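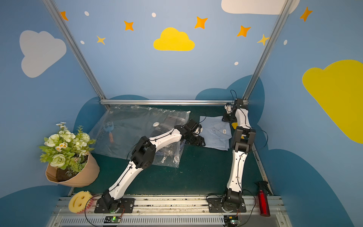 Building the Zultlow client with CMake

The Zultlow client is a small C library and a command-line program, zlget, which connects to a server over TCP and writes the records it receives to a file. It ships with a hand-written Makefile that assumes gcc and a Unix-like system. These notes cover replacing that Makefile with a CMake build, so the same tree can be compiled on Linux and macOS without editing anything between machines.

You need a C compiler, CMake 3.16 or later, and a copy of the source. No other libraries are required.

Layout

After unpacking, the tree looks like this:

zultlow/
 include/zultlow.h
 src/conn.c
 src/frame.c
 src/log.c
 tools/zlget.c
 Makefile

The original Makefile compiles everything in one step and writes object files next to the sources. If you have already run it, run "make clean" first. Stale object files do no harm to CMake, but they get in the way when you search the tree.

The top-level CMakeLists.txt

Create a file called CMakeLists.txt in the zultlow directory:

cmake_minimum_required(VERSION 3.16)
project(zultlow C)

set(CMAKE_C_STANDARD 99)
set(CMAKE_C_STANDARD_REQUIRED ON)

add_library(zultlow STATIC
 src/conn.c
 src/frame.c
 src/log.c)
target_include_directories(zultlow PUBLIC include)

add_executable(zlget tools/zlget.c)
target_link_libraries(zlget PRIVATE zultlow)

The PUBLIC keyword on the include directory matters. It passes the path on to anything that links against the library, and zlget then finds zultlow.h without a second include line.

List the source files by name. A glob will work the first time, but CMake does not notice a new file until it is run again, and the resulting link errors are confusing.

Configure and build

Keep the build output in its own directory:

cmake -S . -B build -DCMAKE_BUILD_TYPE=Debug
cmake --build build

The first command looks for a compiler and writes the build files. The second compiles. The finished program is build/zlget.

On Linux, the first attempt stops in conn.c with an implicit declaration of getaddrinfo, or a warning to the same effect with older compilers. The Makefile passed -std=gnu99. CMake does the same by default, but the project template we use at Gedholm turns the GNU extensions off, and the template is what most people here start from. If yours contains the line

set(CMAKE_C_EXTENSIONS OFF)

then add this below the library target:

target_compile_definitions(zultlow PRIVATE _POSIX_C_SOURCE=200809L)

Do not put the definition in the source file after the includes. It has to be set before the first system header is read.

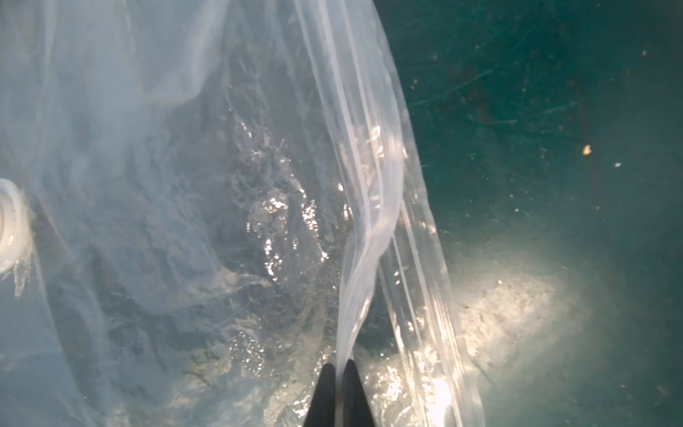
Clear plastic, close up.

Warnings

Turn on warnings once the plain build works:

target_compile_options(zultlow PRIVATE -Wall -Wextra)

With gcc, this gives one sign-comparison warning, in frame.c, line 243. The loop counter is an int and the length it is compared with is a size_t. Change the counter to size_t. The loop only counts upward, so nothing else needs to change.

The same file reads the frame header by copying 16 bytes straight into a struct. This works as long as the compiler adds no padding. It is worth having the compiler check it:

_Static_assert(sizeof(struct zl_header) == 16, "header size");

_Static_assert is a C11 feature. Either raise CMAKE_C_STANDARD to 11 or leave the line out. I raised it — none of the compilers we use objected.

Testing against a server

Start zlget with a host, a port and an output file:

./build/zlget skalau 5040 out.bin

Skalau is our test server. Use the name of your own. By default the program stops after 20 records. To get more, use the -n option:

./build/zlget -n 40 skalau 5040 out.bin

If the program exits at once with "short read", the connection was accepted and then closed by the other end. Check that the port is the data port and not the control port. The two are easy to swap in the server's configuration file, and both accept connections.

If it hangs with no output, run it under strace (Linux) and look at the last call. A process sitting in connect() points to a firewall. A process sitting in recv() has connected and is waiting for a record.

Installing

Two lines are enough:

install(TARGETS zlget zultlow)
install(FILES include/zultlow.h DESTINATION include)

Then:

cmake --install build --prefix $HOME/zl

Without the prefix, CMake installs under /usr/local and will normally need root.

The Woldemariam branch of the library has one more source file, src/retry.c. Add it to the add_library list and run the build again. Thanks to Gemechu Endale for the fix to the install lines, which originally left out the header.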